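Tritero Player Account Guide
Section 4: Setting Deposit Limits and Verifying Your Account 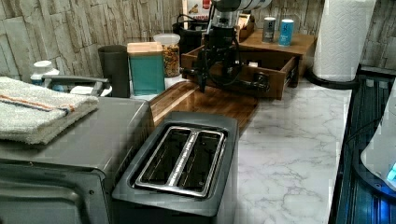
4.1 Before you start

You need a registered Tritero account and a confirmed email address. If you signed up through the Drumen app, your login is the same on both, and limits set in one place apply in the other.

Have these ready:
A government-issued photo ID that has not expired
A bank statement or utility bill showing your name and current address
The card or bank account you plan to use for deposits

Note: The name on your ID must match the name on your account exactly. If you registered with a nickname, contact Player Support first and ask for a name correction.

4.2 Verifying your identity

1. Log in and open My Account.
2. Select Verification, then Add Document.
3. Choose the document type from the list.
4. Upload the front and back of your ID as two separate files. PDF and JPG are accepted.
5. Upload your proof of address.
6. Select Submit. The status changes to In Review.

You can play with funds already in your account during the review. Withdrawals stay locked until the status reads Approved.

If a document is rejected, the reason appears next to it in red. Code 278 means the text could not be read. Code 309 means the address does not match your profile. Correct the problem and submit that document again – the others do not need to be re-sent.

Caution: Do not open a second account while the first is in review. Both will be suspended, and any welcome bonus will be removed.

4.3 Setting a deposit limit

New accounts start with a limit of $300 per week. You can lower it at any time.

1. Open My Account and select Play Limits.
2. Select Deposit Limit.
3. Choose Daily, Weekly or Monthly.
4. Enter the amount in whole dollars.
5. Enter your password and select Confirm.

A lower limit takes effect right away. A higher limit takes effect after a waiting period of two full days, and you must log in again to confirm it. If you do not confirm, the old limit stays in place.

Note: Deposits already pending when you lower a limit still count toward it.

4.4 Setting a session reminder

1. In Play Limits, select Session Reminder.
2. Pick a time from the menu.
3. Select Save.

When the time is up, a message covers the game window and shows how long you have played and your net result. Select Continue or Log Out. Poker tables and live dealer games finish the current hand before the message appears.

4.5 Taking a break

To close your account for a short time, select Take a Break in Play Limits and choose a length. You cannot cancel a break once it has started. Tournament entries are refunded if the event begins during your break.

For a permanent closure, write to Player Support, Nieminen Building, Butelville. Include your username but never your password.

Section last revised October 28, 2019
Text: Sirkka Juntunen
Reviewed by: Shiela Layug, Player Support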